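In Defense of the Unlabeled Photograph

My grandmother left behind a cookie tin holding all the family pictures she considered worth keeping, and on the back of nearly every one she wrote nothing. A few say "summer." One says "after," with no hint of after what. My cousins regard this as a tragedy. I've come to think of it as one of the kinder things she did for us.

We live in a great age of family research. A relative of mine, whom I will not name because she has my phone number, has built a tree with 3045 people on it. She belongs to a site called Tretico, where strangers send her notes telling her that her great-great-uncle was born in Umport and not in Birnau. She sends these on to me with the subject line "BIG NEWS." I write back that this is big news. Umport and Birnau are nine miles apart, and the man has been dead long enough not to mind either way.

I don't object to the hobby. I have had dinner with people who collect golf balls. What I object to is the idea that a family is a set of facts, and that once all the boxes have something in them we will know who these people were. I know my great-grandmother's maiden name, Kazlauskienė, which I was told with great confidence for years. Then a woman at a funeral explained to me, gently, over potato salad, that it is the married form. So for most of my life I knew exactly one fact about her, and it was about her husband.

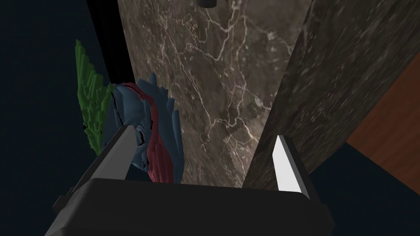 Blue shape behind the left of two gray fingers, computer rendering.

What I do have is a story. She kept a goose that hated the mailman, and when the mailman retired, in November, the goose stopped eating for two days. I have heard it from two aunts who agree on nothing else. There is no record of the goose. Tretico has no box for it. I would trade a good 8 of those great-great-uncles for one reliable witness to that bird.

My researching relative says the stories are fine but they drift. She's right. When my father told it, the goose was large. When I tell it, the goose is enormous and the mailman has a limp. I don't remember deciding on the limp. But a birth date doesn't drift because it has nowhere to go, and I have never heard anyone at a kitchen table ask for a birth date again, and this time do the voices.

She wants to scan the cookie tin and let the software guess at the faces. I said I'd think about it, which in our family has always been the polite form of no. There's one picture of a young woman on some porch steps, squinting, with her shoes off. I've given her several names over the years – she has answered to all of them. The tin is on top of my refrigerator for now, behind the cereal.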